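Filed under: Bench Notes / Things That Stopped

June, 4:40 pm. Draltside arm, bottle pick.

Grip fault again. The arm closes on the bottle, reports a good grasp, lifts, and then decides it is holding nothing and opens its fingers. From 10 cm up this is funny once. Tamsin has mopped twice and has stopped finding me amusing.

Ran 81 picks since lunch, 5 drops. All of them on the brown bottle, none on the clear one, so naturally I spent an hour blaming the fingers. Swapped the pads. Swapped them back. Leilani asked if I had looked at the wrist camera, in the tone of someone who already had.
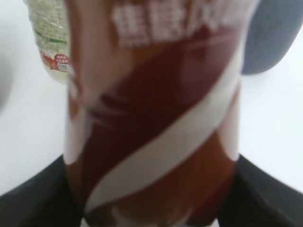
Wrist view, fingers closed on the brown bottle. Clear bottle behind, upper left.

At this range the label is a smear. You get the white diagonal and some big characters I couldn't read even if I could read them. The Rilto check wants a sharp edge to confirm the object is still there, and when it doesn't find one it votes "empty." Finger force said 835 counts the whole time, plainly holding something. The camera vote wins. I wrote that rule in the spring and was proud of it.

For now: camera vote off once the fingers close, force only. Lift speed down by half until Verna signs off. Hands out of the cell during lifts, including mine. Xiomara wants the drop logs before anyone touches the thresholds.

Still don't know why it passes at all on the other picks. Ask Gisela.

4 comments | 2 shares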